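Hirkmont Automation Cell 5: Pre-Run Inspection Checklist, with Comments

Applies to: two-finger gripper cell, simulation model and physical arm
Form 481, revised June 21, 2024
Replaces the version that was taped inside the cabinet door

Fill in every line. Write OK, FAIL or N/A, and put a comment beside anything that isn't OK. A blank line counts as a fail. If the cell has been left alone for more than two hours, start again from Section A.

Section A. Before power

A1. Guard doors closed and both interlock keys in their holders.
OK. The left key is stiff. Graphite only, no oil.

A2. Floor inside the yellow line clear of tools, pallets and air hoses.
OK.

A3. Emergency stops pressed and released one at a time. Panel shows the fault each time and does not clear on its own.
OK on the pendant and the door post. FAIL on the bench button, which needed a second push before the panel picked it up. Tagged out. Cell not to run in auto until the button is replaced and A3 is repeated in full.

A4. Air supply isolated and gauge at zero before hands go near the fingers.
OK. Read the gauge at the manifold. The one on the wall is upstream of the valve and will show line pressure whatever you do.

A5. Lockout tag filled in by the person doing the work, and removed only by that person.
OK.

Section B. Simulation check

Every program change is run in the simulator before it goes to the arm, including changes to speed or wait times. The Ova model is the one to load. The older Partington model has the wrong finger length and must not be used to sign off clearances.

B1. Model version matches the version on the cell label.
OK.

B2. Fingers parallel to each other and travelling evenly from the centre. Check against the joint values; the wrist view makes straight fingers look as if they lean in.
OK.

B3. Gripper fully open at the start of the program, nothing held.
OK. Open at start.

B4. Space between the fingers clear, all the way down to the palm.
Comment: small grey angular piece showing just above the palm, nearer the right finger. Lower part hidden by the palm, so can't say from this view what it is or how far away it sits. Line left open.
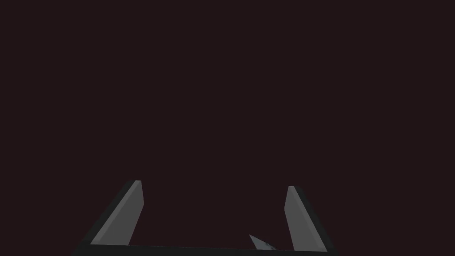
B4 is the line most often ticked too quickly. People look at the tips, see a gap and move on. The rule is that anything between the fingers gets identified by name in the object list before the program is allowed to close the gripper. If it can't be identified from the wrist view, switch to the side view. If it still can't be identified, the line stays open and the program doesn't go to the arm.

B5. Collision checking switched on for fingers, palm and wrist.
OK. It was off for the palm when the file was opened. Switched on and saved. Please check this each time, as the setting doesn't carry over when a model is copied.

B6. Background and lighting settings recorded if the run is used for camera work.
N/A for this inspection. A plain dark background is fine for clearance checks, but it gives you no horizon or table edge to judge distance by. Use the measured values.

Section C. Physical gripper

C1. Finger faces clean, no chips or burrs.
OK.

C2. Mounting screws at the torque on the cell label, paint marks lined up.
OK left. Right side paint mark has worn away. Re-marked after checking torque.

C3. Full open and close, 5 cycles at reduced speed, guard doors shut.
Not done. Held over pending A3.

C4. Gripper keeps its grip on the test block when air is lost.
Not done. Held over pending A3. The Riseo test block is in the second drawer. Don't swap in a production part.

Section D. Sign-off

D1. All FAIL lines have a tag number.
OK.

D2. Open lines carried to the next inspection.
A3, B4, C3, C4.

D3. Cell status.
Manual mode only, reduced speed, one person at the pendant. No auto running.

The full yearly inspection of the guarding is due in August. Have the interlock drawings and the last set of stopping-time results ready at the bench beforehand. Completed forms go in the grey binder, newest at the front.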